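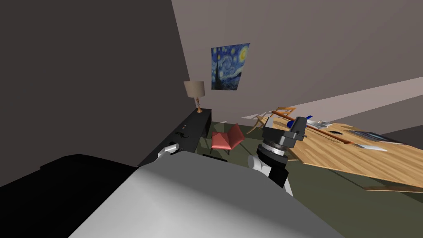
Hay fever (allergic rhinitis, if you're being formal) is a reaction to pollen that makes the nose run and the eyes itch. I've had it since I was nine, so I'm writing this entry with a box of tissues beside me! Tree pollen gets going first, then grass, then weeds, and if you're unlucky like me you react to 2 of the three.

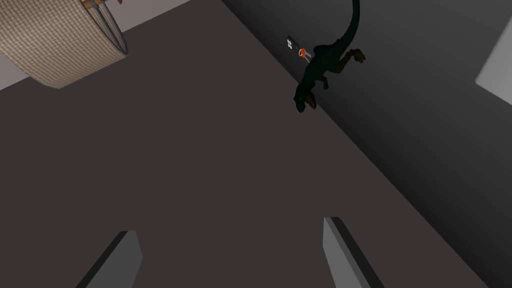 A woven basket, top left, in a light straw-like colour.

The body mistakes pollen for something harmful and releases histamine, and that's what sets off all the sneezing. It does seem to run in families – my mum streams from May onwards and my brother's no better.

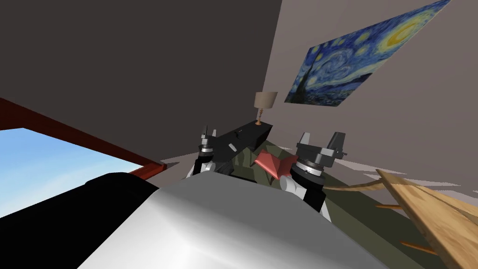 Local history

Catalina Maldonado kept a pollen diary in Turkcombe for 58 weeks, and I still think it's the best thing written on the subject round here. Her worst afternoon had a grass reading of 483, taken up on the Hasberg road just before the hay was cut. The Grostside side of the valley was always lower (more sheep, less meadow, was her theory).
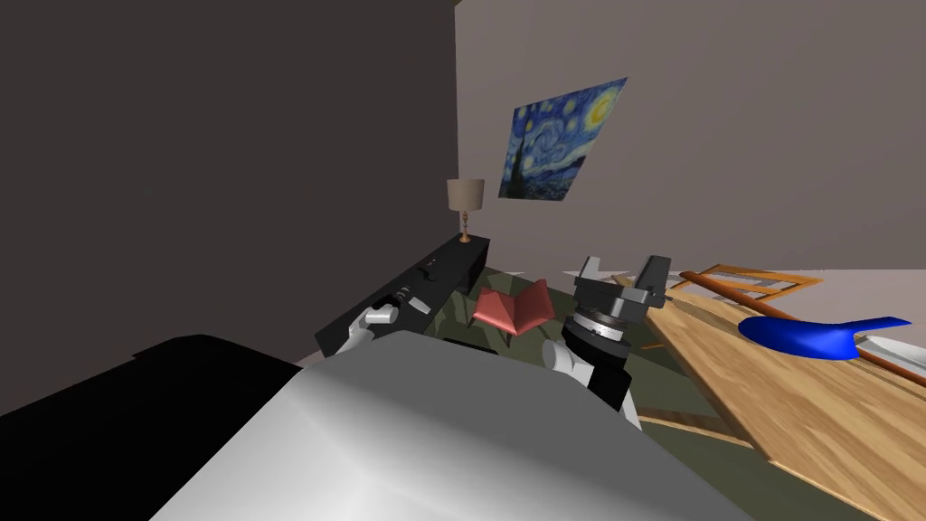
She also noticed that her sneezing was worst first thing and again at teatime, and mine follows much the same pattern. Most people take an antihistamine tablet or use a steroid nasal spray, and the spray works best if you start it before the season does. I always forget, and then spend June grumbling. If none of that helps, a GP can refer you for immunotherapy, a course of treatment that usually goes on for three years.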